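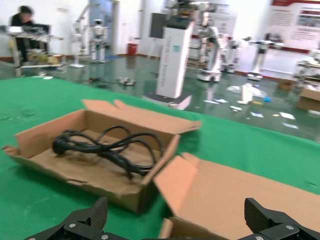 Black lead in its open box, on the green cloth

Galvanic isolator or not for a small boat on shore power?
Posted by Wandham Moorer

We've taken a berth at Mosdale for the season, having spent years on a swinging mooring, so shore power is all new to us and rather a luxury! She's a 26-footer with an outdrive leg, and I'd like to leave a battery charger plugged in between visits. A chap on the pontoon told me my anodes would vanish by May unless I fitted a galvanic isolator. The one he liked, a Trostura, costs nearly £200, and I do wonder whether I could just disconnect the earth wire at the boat end and save the money. I'd be glad of any thoughts, and sorry if it's been asked before.
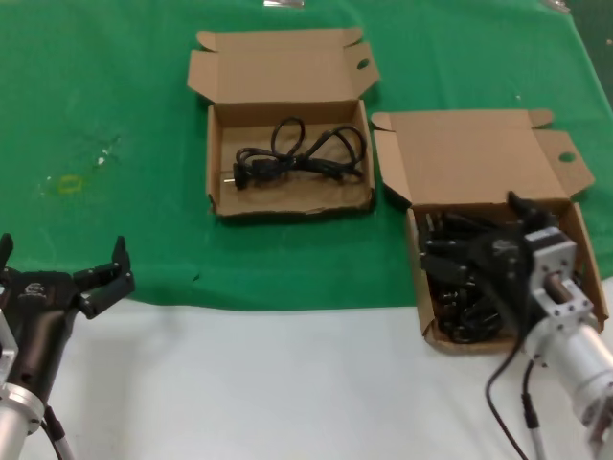 Page last changed: 6 March 2023

Bilgewater2608
Please, please don't disconnect the earth. I know it sounds tempting, and plenty of people have thought of it before you, but that wire is what lets the breaker trip if the charger develops a fault. Without it you could have live metalwork, and even live water round the boat if someone is swimming.

What's going on is that the earth joins your outdrive to every other boat plugged in along the pontoon, and if their metal is nobler than yours, your anodes do the work for all of them. An isolator goes in the earth wire, straight after the shore inlet and before anything else, and blocks those small voltages while still letting a fault current through. Do get one that fails safe, so the earth stays connected if the insides give up. We fitted ours 2 seasons ago and the anodes have come out looking much healthier – though we moved berth that same spring, so I can't swear it was all down to the isolator.

Dankwa Girl
I just unplug when I go home. Solar panel keeps the battery up. Never bought an isolator and the anodes last me the year.

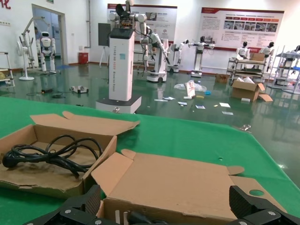
Cable coiled in the box on the left

Old Slipway
Unplugging is fine if you remember! Have a look at the anodes when she's next lifted, and change them at half gone.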